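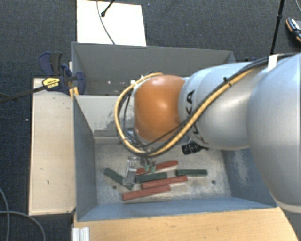
DATASETS / FOOT HEALTH

Cutlow Heel Pain Diary, v2

Morning and evening pain scores from 159 adults with sore heels, kept for 40 days each. Most of them filled in the evening one at bedtime, a few at 3 a.m. with comments to match.

Files: diary.csv, shoes.csv, notes.txt

Scores run 0 to 10. One person entered 11 throughout - left as is. Blank means skipped, so please don't read it as zero.

Shoe brands are self-reported and creatively spelled.

Questions to Lizeth Espinoza. Complaints to Sota Shibata.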